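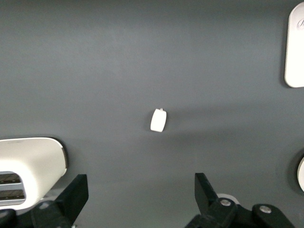

Página 22 de 30

Ajuda Rosari › Casa e cozinha › Peças soltas e coisas por identificar

Pecinha branca com um pino de metal, encontrada na bancada. De onde pode ser?

linho_e_sal
Publicado em 2 fev 2018 · 655 visualizações

Boa tarde a todos. Peço desculpa desde já pelo meu português, que aprendi já adulta, e por alguma palavra técnica que possa estar errada.

Mudei-me há pouco tempo para um apartamento mobilado na residência Mestatora. A cozinha já tinha tudo: o frigorífico, as panelas, a loiça e alguns pequenos aparelhos. Não recebi nenhum manual, apenas uma folha com a lista dos objetos, e nessa lista os aparelhos estão escritos todos juntos como «eletrodomésticos diversos». Quando arrumei a cozinha pela primeira vez, tirei tudo das prateleiras, lavei as prateleiras e voltei a pôr tudo. No fim dessa arrumação ficou uma peça que eu não sei a que pertence.

É uma peça pequena, branca, sem brilho, de forma mais ou menos retangular e com os cantos arredondados. Tem alguma espessura, como um bloquinho ou uma tampa. De um dos lados sai um pino de metal muito fino e curto. Medi a peça com a régua e o lado maior tem 22 milímetros. Não encontrei nela nenhuma letra e nenhum número.

A minha primeira ideia foi o aparelho branco que está ao lado dela. Eu chamo-lhe torradeira, mas não tenho a certeza de que é este o nome correto. Tem o corpo redondo e brilhante, e na frente tem duas ranhuras na horizontal, uma por cima da outra. As torradeiras que eu conhecia tinham as ranhuras na parte de cima, e o pão entrava de pé. Nesta parece que o pão entra deitado. Dentro das ranhuras é escuro e veem-se umas linhas metálicas, que penso que são a grelha ou as resistências.

Procurei no aparelho um lugar onde faltasse alguma coisa, um buraco ou um encaixe, e não encontrei. Mas também não o virei completamente, tive medo de que caíssem migalhas ou de partir alguma coisa. Ainda não o liguei desde que encontrei a peça.

As minhas dúvidas são estas. A peça pode ser da torradeira? Se não for, de que pode ser? E posso ligar o aparelho, ou é melhor esperar até saber? O contrato diz que tenho de devolver tudo como recebi, e a caução é de 200 euros, por isso não quero deitar fora uma coisa que depois seja precisa.

Muito obrigada pela atenção.

3 respostas · ordenadas por utilidade

gaveta_do_meio
Resposta aceite

Olá, e bem-vinda. O seu português compreende-se perfeitamente. Eu também não nasci nesta língua, e por isso vou escrever devagar e com cuidado.

Não é possível dizer com certeza o que é a peça apenas pela forma, mas é possível excluir algumas coisas. Vou pela ordem que eu seguiria em casa.

Primeiro, deixe a torradeira desligada da tomada. Desligada quer dizer com a ficha fora da parede, e não só com o botão na posição zero. Enquanto não souber de onde vem a peça, eu não usaria o aparelho. Provavelmente não há perigo nenhum, mas uma peça com metal que saiu de um aparelho elétrico merece um pouco de paciência.

Depois, com o aparelho frio, ponha um pano dobrado sobre a bancada e deite-o com cuidado sobre o pano. As migalhas vão cair, é normal. Se existir uma gaveta para as migalhas, tire-a antes. Olhe para a parte de baixo e procure os pés. Muitos aparelhos de bancada têm quatro pés, de borracha ou de plástico, e às vezes um deles solta-se. Compare os pés uns com os outros: se estão todos e são todos iguais, esta hipótese fica excluída. Veja também se todos os parafusos estão tapados da mesma maneira. Alguns fabricantes põem uma tampinha sobre o parafuso e, quando falta uma, vê-se o buraco com o parafuso lá no fundo.

Olhe em seguida para os botões e para a alavanca. O punho de uma alavanca costuma ser uma peça de plástico enfiada numa haste de metal. Quando a haste parte, fica um bocadinho de metal preso no plástico. Se a sua peça fosse um punho partido, o pino teria a ponta irregular e no aparelho ficaria o resto da haste à vista. A senhora diz que não encontrou nenhum sítio onde faltasse alguma coisa, o que me faz pensar que não é este o caso.

Uma coisa que não deve fazer: meter a peça nas ranhuras para ver se encaixa. Compreendo a tentação, mas o pino pode ficar preso na grelha ou tocar numa resistência, e depois é difícil tirar.

A minha suspeita principal é outra. Penso que pode ser uma braçadeira de cabo — aquelas pecinhas de plástico branco com um prego, que servem para fixar o fio do telefone ou da antena ao rodapé. O plástico segura o cabo e o prego entra na parede. Com a pintura ou com o tempo soltam-se e vão parar aos lugares mais estranhos. Numa casa mobilada que já teve vários inquilinos é uma coisa muito comum. Para verificar, vire a peça: se tiver por baixo uma curva ou um canal onde possa passar um cabo, é quase certamente isto. Se for lisa e fechada de todos os lados, a minha suspeita está errada.

A favor da torradeira tenho só a cor, e a cor não prova muito, porque numa cozinha quase tudo pode ser branco.

Quanto ao nome: eu digo torradeira horizontal. Já ouvi também forninho de torradas, mas essa palavra usa-se mais para os que têm porta de vidro. No balcão de uma loja vão entendê-la com qualquer das duas.

Por último, guarde a peça num saquinho com um papel que diga o dia e o lugar onde a encontrou, e mande uma mensagem ao senhorio. Se ele responder que não conhece a peça, fica com isso escrito para quando devolver a casa.

trapo_azul

É o suporte de uma prateleira. Na minha cozinha, que é da marca Halilović, as prateleiras dos armários estão assentes em peças assim, um plástico branco com um pino de metal que entra num furinho na parede do armário. A senhora escreve que tirou tudo das prateleiras e as lavou. Com a força do pano a prateleira levanta um pouco e o suporte cai.

Abra os armários e carregue com a mão em cada canto de cada prateleira. Se um canto abana, falta lá um suporte. Atenção aos pratos, tire-os antes de carregar! Eu não tirei e perdi uma travessa.

À torradeira não ligue, não tem nada a ver. Limpe as migalhas e faça torradas.

norte_da_rua_kandale

Concordo em parte com as duas respostas anteriores, e queria acrescentar algumas coisas.

O suporte de prateleira é uma boa ideia, mas os suportes que eu conheço têm um pino mais grosso, da largura de um lápis fino. A autora escreve que o pino é muito fino e curto. Um pino assim não aguentava o peso de uma prateleira com loiça. Pode haver modelos que eu não conheço, claro, e experimentar os cantos não custa nada.

Outra possibilidade são as tampinhas de proteção. Nos armários de montar há peças que tapam o parafuso da dobradiça, e algumas prendem-se com um grampo metálico. Abra as portas e compare as dobradiças. Há também as patilhas deslizantes para os pés das cadeiras, plástico branco com um prego no meio. Costumam ser redondas, mas já vi retangulares. Neste caso vire as cadeiras ao contrário, e vai ver logo se uma perna está sem nada.

E não há só um aparelho branco nessa bancada. Do outro lado há mais uma coisa alta e branca, também de cantos arredondados, e não percebo bem o que é. Um jarro elétrico? Uma caixa? Se for um aparelho, eu fazia nele a mesma verificação que foi explicada para a torradeira, com a ficha fora da tomada. A peça está no meio das duas coisas, e por enquanto só uma foi considerada.

Tenho um conselho sobre o pino. Aproxime um íman pequeno, daqueles do frigorífico. Se o íman agarra, o metal é ferro ou aço, e isso combina com um prego. Se não agarra, pode ser latão, e o latão usa-se muito em contactos elétricos. O teste não é perfeito, há aço inoxidável que também não agarra, mas dá uma indicação.

Se no fim nada servir, existe na rua Kandale uma casa de reparações que tem um balde cheio de pecinhas de torradeiras, jarros e varinhas mágicas. Não cobram por olhar. Leve a peça e também uma fotografia da etiqueta que está por baixo do aparelho, onde vem o modelo. Sem o modelo mandam-na voltar para casa, aconteceu-me duas vezes.

linho_e_sal
Comentário da autora

Agradeço muito as três respostas. Carreguei nos cantos das prateleiras, com os pratos fora, e nenhuma abana. As dobradiças parecem-me todas iguais. O íman agarra o pino, mas com pouca força.

Deitei o aparelho sobre um pano, como foi explicado. Os pés estão lá todos e não vi nenhum parafuso sem tampa. Caíram muitas migalhas que não são minhas. A parte de baixo da peça é quase lisa, com uma pequena marca que eu não sei se posso chamar canal. A um cabo grosso não servia, a um fio muito fino talvez.

As cadeiras ainda não virei. Escrevi ao senhorio e espero a resposta dele. Marco como aceite a primeira, por ser a que me ajudou mais com o aparelho, e escrevo outra vez quando souber alguma coisa.

Este tópico continua aberto a novas respostas. Para receber um aviso, entre na sua conta Rosari e escolha «seguir».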